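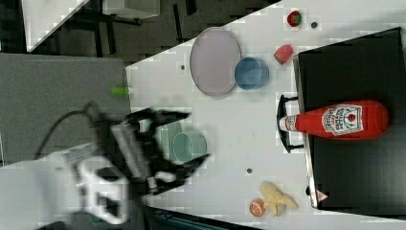 Page 2 of 39

Tedside Table Robot Group
Minutes of the meeting held on 15th November, back room, Rultent building
Minutes taken by Panagiotis Moschos (me again, sorry about the spelling)

Present: the usual table group, plus two from Psarras who came over to hear about the stop button. Apologies from the Homosar side, who had a delivery to wait in for.

1. Last minutes

Agreed, apart from my having written "gripper pads" where I meant "gripper screws". Now put right.

2. The arm running on after a stop

This took up most of the evening, so I'll try to get it down properly. On Tuesday we were doing the kitchen job – cups, the plate, the toy food and the ketchup bottle, all on the white table with the black board on the right. The arm was on its way across with the teal cup when I pressed stop on the laptop, and it carried on. It wasn't going very fast, but it kept going for a good stretch, let go of the cup over the far side of the table and only then came to rest. I had my hand on the table at the time, reaching over for the banana, and I got it back pretty sharpish I can tell you! No one was hurt and nothing was broken, the cup just bounced off onto the floor and rolled under the next bench.

We then tried it again with everyone standing well back. The red button on the wall box cut the arm dead every time, which was a great relief. The laptop button was another story. Sometimes the arm halted straight off and sometimes it finished the move it was on, and we couldn't see any pattern to it over the evening.

Psarras thought the stop message was waiting its turn behind the moves already sent. They had the same thing in April on their own arm, after somebody put the speed setting up to 100 and the moves started piling up in the queue. I checked ours when I got home and it was at 100 too. I don't remember changing it, and the log doesn't say who did. I'm fairly sure they're right about the queue, but we haven't shown it yet, so please don't take it as settled.

Agreed:
The laptop button is not to be called a stop any more. I'll change the wording on the screen to "pause".
Nobody reaches over the table while the arm has power. Red button in first, then hands.
One person stands by the wall box whenever the arm is moving, and does nothing else (no phones, no tea).
Speed comes down until the fault is found.

3. Black cable

Raised by me. The cable off the top of the arm makes a big loop and I don't like how it swings about on the quick moves. It didn't catch on anything on Tuesday, and I'm not saying it had a part in the fault, but I'd be happier with it clipped. There was a bit of back and forth over whether clips would pull on the plug when the arm is stretched right out. Left open – I'll try it with some tape and slack first and bring it back next time.

4. Dropped things

Psarras asked if the arm ought to hold on to what it's got when it's stopped, or let go. With a plastic cup it hardly matters, but they carry heavier stuff. We went round this for ages and didn't agree. My own view is hold on, unless it's holding a finger.

5. Things to do

Me: screen wording, speed setting, taped cable, and a write-up of the fault to send to Homosar with the log.
Psarras: send us their notes from April.
All: read the new rule about hands before the next session, please, and sign the sheet by the door.

6. Any other business

The heating in the back room is still stuck on. Rultent have been told.

Meeting closed when the lights went off on the timer.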